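The Silcombe Bench-Top Plug-In Tester: A Long-Term Review

I have owned the Silcombe tester since August and have used it on most weekends since. It is a small box with a cord and a three-prong plug, and it checks outlets, extension cords and power strips for wiring faults. It cost me 80 dollars at Tillier, the hardware store on the north side of town. You can buy a three-light tester for much less, so the question is what the extra money gets you.

My house was built in 1986 and has been worked on by several owners. Some of that work was good. The outlet behind the washer had hot and neutral switched, and one of the bedroom outlets had a ground terminal with nothing attached to it. My old three-light tester caught the first problem and the second. What it could not tell me was whether an outlet was loose inside or how much the voltage sagged when something was running on it. The Silcombe does both of those.

Setup takes a minute. You plug the box in, wait for the beep and read the screen. The first line gives the wiring status in plain words. The second gives the voltage. If you hold the gray button for 4 seconds, it puts a short load on the line and shows the drop as a percentage. The manual says to look into anything above five percent. My kitchen came in at two, the garage at just over six. The garage turned out to have a worn receptacle, and after I put in a new one the reading fell to three.

The screen is the best part. It is large, it is lit from behind, and I can read it from a standing position with the box on the floor. The beep is too loud and there is no way to turn it down. I put a piece of tape over the speaker.
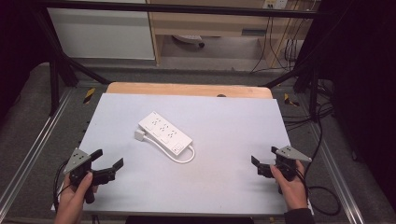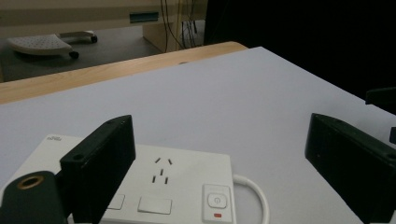
Testing power strips is where I expected the least and got the most use. A strip spends years on the floor or behind a desk and gets very little attention. I lay each one out flat on a table, the way the white one is here, so I can look over the cord and reach every socket without bending. Then I plug the strip into the wall, plug the Silcombe into each socket in turn and write down the drop. On a healthy strip the numbers are all close together. On one of mine, the socket farthest from the cord read twice as high as the rest, and it went in the trash.

You do need the right plug for the socket. The Silcombe comes with a standard American plug only. Anyone with strips from overseas will need the adapter kit, sold separately under the Weduvport name. I borrowed one for a day. The fit was snug and the readings matched what I got without it, but the pouch it comes in is flimsy and the zipper stuck twice.

I compared the tester with the Lawal 1608, which is what the electrician who did my panel carries. The Lawal is faster and also tests ground-fault outlets at several trip levels. The Silcombe has one trip level and gives you a pass or a fail. For a homeowner that is enough. On wiring status the two agreed at every outlet we tried. On voltage drop they were within half a point of each other.

A few complaints. The cord is short, so the box hangs from high outlets unless you hold it. The case picks up scratches easily, and mine already looks older than it is. The memory function saves readings by number only, with no way to name them, so I gave up on it and went back to a notebook. The printed manual is in very small type.

I would buy it again for a house with older wiring. If your place is new and you only want to check an outlet now and then, the cheap kind with three lights will do. Tillier keeps the Silcombe in the locked case near the paint counter, so you will have to ask for it.

Contact | Copyright, all rights reserved | Back to top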